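In Praise of the Dull Half Hour

I have been looking after the small arm cell at Kinnear for long enough now that people have stopped asking me what I do back there with a rag and a hex key. I'd like to tell them anyway, because I think we have gotten into a bad habit in this trade, and I'd like to talk a few of you out of it if you'll sit with me a while.

The habit is fixing everything in software. The arm sets a block down a hair to the left of where it should, and somebody opens a laptop and types in an offset. It works! Everyone goes to lunch. Then in September the offset is wrong, so a second one gets added on top of the first, and by the time I come along there are 27 little corrections living in a file, each one put there by a sensible person on a busy day. I have deleted that file more than once and I have never been sorry.

Shoshana Tillman taught me the other way when we were both at Pramier, where the floors were cold and the coffee was worse. She would start at the table and work up. Mounting surface first, then whatever is fastened to it, then the base of the arm, then the wrist, then the gripper, and only when all of that was snug would she let you near a keyboard. I thought it was fussy. I was young and I liked keyboards.

My cell has a wooden board for the arm to work over, and I'm fond of it, though I get teased. Ye-ji Ma, who runs the bigger cells down the hall and is a far better programmer than I'll ever be, would have me swap it for a machined plate. She has a point about flatness. Wood moves with the weather, and I check mine with a straightedge more often than she has to check anything. But a board is kind to a gripper that comes down too low, and it is kind to the blocks as well, and I can sand it on a slow afternoon. 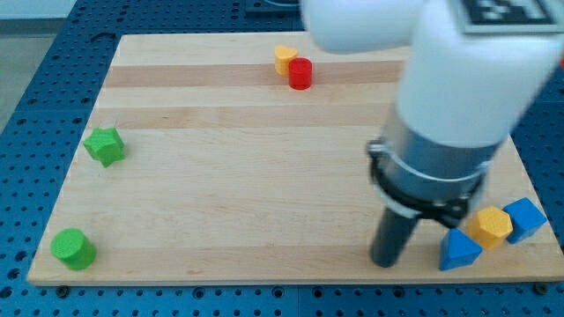 The cell mid-run, with the arm over the right side of the board. I look at the screws along the near edge before anything else.

So my morning goes like this. I put a key on every screw I can reach, and I mean the key, not my eye. I wipe down the blue table, holes and all, with a dry cloth. I check the band on the gripper housing and give the cable next to it a gentle tug, then move the wrist through its range by hand speed and watch that nothing pulls tight. The marker on the arm gets a soft wipe too. Then I run 20 slow moves over the board and simply watch. The whole business takes half an hour, and most days I find nothing.

That "most days" is where I lose people, I know. Ye-ji's log says I went 381 runs last season without a finding worth writing down, and she read me the number with real affection. I'd only say that a cell which gives you nothing to write down is a lovely thing to work beside, and I'd like more of us to have one.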